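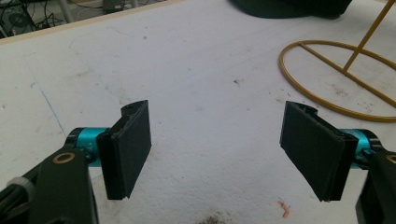
Black gripper fingers over a scuffed white tabletop.

Bail conditions should be written for the person who has to follow them

Eirlys Bellis
14 December 2021

The Prustgate fraud case returned to the lists this month, and most of the comment has been about whether the two remaining defendants should be at liberty before trial. I think that question was settled correctly. The statute presumes release, the prosecution has to show substantial grounds for refusing it, and in this case it did not. My concern is with the conditions, which were drafted badly, and with the habit of drafting that produced them.

The order made in July contains 9 conditions. Read one at a time, each is defensible. The defendants must live at a stated address, surrender travel documents, report to a police station, observe a curfew, and have no contact with named witnesses. Read together, they do not fit. The reporting window closes at the hour the curfew begins, and the police station is a bus ride from the address. A defendant who reports near the end of the window, as the order allows, is in breach of the curfew on the way home.

That defect was raised at the first review. The court's answer was that the defendants could report earlier. They could, and they have. But an order that can be obeyed only by ignoring part of what it permits is a defective order. Breach of bail leads to arrest and often to custody. A document with that consequence should be checked against a clock and a bus timetable before it is signed.

The no-contact condition has a different problem. It bars contact "direct or indirect" with any employee of Stolora, the company whose accounts are at issue. Stolora has a sister company, Stikeck, which shares its payroll and some of its staff. Is a person paid by one and assigned to the other an employee of Stolora? The order does not say. One of the defendants has a brother-in-law in exactly that position. Counsel asked for a ruling and got an adjournment. In the meantime the defendant has stayed away from family events, having been advised that he may be free to attend them but should not test it.

Luuk Bakker, who has written on pretrial procedure for longer than I have, takes the opposite view. He argues that vague conditions are useful: they discourage conduct near the line, and a court hearing an alleged breach can always excuse an honest mistake. I accept that the court can do so. It does so after arrest, after a night in a cell, and after the employer has been told. The cost falls on the defendant whether or not the breach is proved. He also relies on the decision in Yorath, where the court declined to define "associate" and the trial went ahead without difficulty. Yorath involved a single defendant in custody for most of the relevant period. It tells us little about people living at home under conditions that run for months.

The usual reply is that courts are busy and bail lists are long. This is true. It is also the reason conditions are copied from one order to the next. At least 4 of the conditions in this case appear word for word in an earlier order, down to a reference to "the vessel" that has no meaning in a case with no ship in it. Copying saves time at the hearing and loses it at the review. There have been 2 reviews so far, and a further one is listed.

The remedy needs no legislation. The party proposing a condition should state in writing what risk it addresses. Any condition naming a place should give the address, and any condition naming a group should attach a list. Hours should be set out in a single table, so that conflicts show. The defendant should get the final text before leaving the building, with a number to call if a term is unclear. A short form would cover all of it.

None of this makes bail easier to get. A court that believes a defendant will flee or interfere with witnesses can still refuse it, and should. Where it grants bail, the terms ought to be capable of being followed by someone reading them at a kitchen table without a lawyer. The July order fails that test in the two places I have described, and the next review is the time to fix both.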